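Toys & Play Forum > Wooden boards and blocks

Maple board under the blocks, oil or leave it?

Mansa Lamptey
I have a light maple board, glued from three planks, and I use it as a play surface for my daughter's colored shapes (stars, cubes and so on). It lies on a blue pegboard. I bought it without any finish. The color is very pale and I like it so, but I am afraid that the colors of the blocks will go into the wood. Should I put oil on it, and which one?

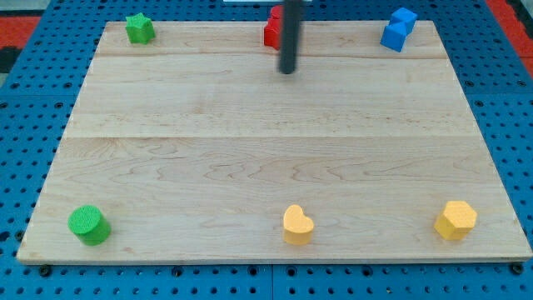 Also I can feel the two glue lines a little with my finger when I pass over them. In July, when the air was humid, I felt them more. Is it a problem for later, or can I sand it?

potgieter70
A glue line you can feel is normal, the planks move a little with the weather. Sand lightly by hand, along the grain, with fine paper. Do not use a machine, you will make a hollow. Then wipe off the dust and put 2 thin coats of plain mineral oil. Wait one night between the coats and rub away what is left on top. The maple will become a bit more yellow, so try first on the bottom side. Do both sides in the end, or the board can bend.

Vetbridge_mum
We never oiled ours and it is fine after 5 years. Only keep wet blocks away from it.

Mansa Lamptey
Thank you both. I will try the oil on the bottom first and write again how the color is.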